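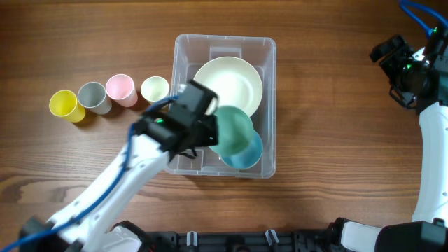 The Evley Tabletop Code is a voluntary code of practice for two-armed robots that handle household goods on a bench. It covers the layout of the work area, the handling of crockery and other breakables, cable routing and the keeping of records. The code is used mainly by small laboratories and training colleges, and does not replace the machinery safety law of any jurisdiction.

History

The first draft was written by Hooman Rostami and Elínborg Grímsdóttir at the Evley workshop, after a survey of 497 logged stoppages found that most began with a snagged cable or an overreaching arm. A revised text was issued in July with a new section on nested dishes.

Requirements

Both arms must be fixed to a common rigid mount before power is applied. Cables are to be given enough slack for full travel of the wrist, and must be checked at the start of each shift. Only one gripper may enter a container at a time; the other waits outside its rim.

Stacked plates and bowls are lifted from the top down. Closing speed is limited to 400 millimetres per second in open space, and operators are expected to set a lower figure near breakables. Plastic substitutes are recommended for training. A stop control must be within reach of every person at the bench.

Records are kept for nine months.

Reception

Satish Palaniappan criticised the speed limit as too generous for centre-of-bench work. The Khoo guidelines adopted the one-gripper rule unchanged.

Comments

plidar_user: Section on slack is good, but how much is "enough"? We allow 6 cm.

Poul Þ.: Does the records rule apply to aborted runs as well?

E. Eskildsen: Yes, any run where the arms were powered.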